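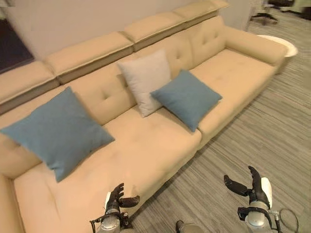
Sofa tidying, the slow way: what I brought home from the Ullodeo open day

I have been tidying sofas for most of my adult life and I don't think I had ever watched anybody do it until last month. You do it on your way to somewhere else, don't you, with a mug in one hand. So when Ullodeo opened its doors in Sekodlow for an afternoon in January and promised household robots doing household jobs, I put on my warm coat, caught the 903 bus and went along to see how it ought to be done.

I should say at the start that I'm not a technical person. I went for the housework. There was a very patient young woman answering questions about motors and software, and a good crowd of people keen to ask them, which left me free to stand near the sofa and take notes on cushions. I stayed for 26 minutes by my own watch and would have stayed longer if my feet had let me!

The robot is called Hisus. It has two hands with black fingers and a thumb on each, and it looks down at its work rather as I do when I've lost an earring. They had given it a long beige sofa of the button-backed sort, with padded headrests along the top and throw pillows in blue and a greyish beige. After the pillows came a towel. Most of what follows is my own practice, some of it older than the open day, but I've been doing all of it with more care these past weeks.

Start with an empty seat

Take everything off the seat that isn't going to live there. Papers, remote control, socks, the cat if she'll agree to it. I keep a shallow basket by the door for this and sort it out afterwards, in the kitchen, with the radio on. If you try to put each thing away as you find it you'll be up and down the stairs all morning and the sofa will look just the same.

Buttoned backs want a soft brush

A tufted back is a lovely thing and it does collect crumbs. Use the soft brush on your vacuum cleaner, or a clean, dry paintbrush about two inches wide, and work from the top downwards, going gently round each button. Don't pull at the buttons or poke under them with anything pointed. For the long seams along the seat I wrap a dry cloth round the end of a wooden spoon and draw it along slowly, one end to the other.

Pillows: biggest first, and step back

Give each pillow a good shake by two neighbouring corners, turn it round and shake it again from the other side. Then set the largest in place before any of the others. I always used to begin with my favourite (a mustard one my sister made) and then spend ages shuffling the rest about to suit it. On a long sofa a plainer colour between two stronger ones is restful to look at, and you needn't have them at equal distances. Go and stand in the doorway before you decide you've finished.

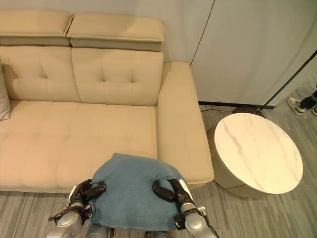

Sveva Martinelli
Household tips editor

Hold a towel by its top corners

I was most taken with the towel. It was a blue one, terry, and Hisus held it up in front of the seat with a hand at each top corner, letting the rest hang. A gentleman next to me remarked that his wife did it exactly like that, and I thought, well, so did my mother, and I've been lazy about it for years. I tend to grab a towel by the middle and hope.

Find one corner, then run your other hand along the short edge until you reach the next. Don't hunt about for it in the heap. Once you have both, lift the towel clear of whatever it's lying on and let it hang for a moment. If it's come off the line stiff, give it one good snap before you fold.

Use the seat as your folding table

I had always carried the washing to the bed. A broad sofa seat is a much kinder height if you sit on a low stool in front of it, and you can rest the towel on the front edge and lay it backwards, away from you, smoothing as you go. Fold the long sides in to meet first, then halve it, then halve it again. Make sure the seat has been brushed beforehand, naturally, or you'll be folding biscuit into your clean linen.

With hand towels I do the same but in thirds, and flannels I simply stack.

The little table at the end

They had a round side table beside the arm of the sofa, with a marble-look top, and I came home wanting one dreadfully. If you have something of the kind, wipe it with a barely damp cloth and dry it straight away with another. For real marble please keep vinegar and lemon well away from it, however many people tell you they're good for everything. They will dull the surface and you won't get the shine back with rubbing. Lift the lamp, wipe underneath, and tuck any flex behind the table where you won't catch a foot in it.

Carpet last, and along the stripes

Leave the floor until everything above it is done. On a streaky or striped carpet I vacuum along the lines on the first pass and across them on the second, and I pull the sofa forward once a month, which is as often as my back allows.

A few things I asked

I asked the young woman whether Hisus ever got cross with a fitted sheet. She laughed and said they hadn't tried it on one yet, so I told her how I manage mine, with the corners tucked one inside another over my hands, and she wrote it down. I asked too if it minded being watched, which was silly of me, but I know I would.

There was tea afterwards and a rather good seed cake from the Usman bakery across the road. I've written to ask for the recipe. If they send it I'll put it on the baking page, and meanwhile do write in with your own ways of folding a fitted sheet, as I'd like to send Ullodeo a proper bundle of them before their next open afternoon.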